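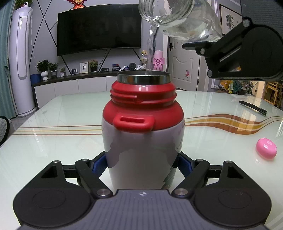
The parent and child evening program at Jandville has now run for 8 weeks of the term, and this report covers attendance, spending and what we plan to change. Parents of children moving up to middle school meet in one room while the kids do activities next door, and both groups come together at the end. Families are asked to bring their own water, and a wide-mouth bottle with a carrying loop, like the white one with the red collar, is easiest for younger kids to refill.

Attendance

We signed up 40 families, almost all from the Dursun and Skutik schools. Two dropped out in November when work shifts changed. Fathers came more often than last term - the later start seems to have helped.

Spending

We have spent $1,880 of the Midov grant, mostly on room rental and child care staff. Printing came in under budget. The snack line is over and we will cover that from our own funds.

Next steps

- Move the homework session ahead of the one on screen time, as parents asked.
- Translate the take-home sheets.
- Send the parent survey before the last meeting - last term we sent it after, and few came back.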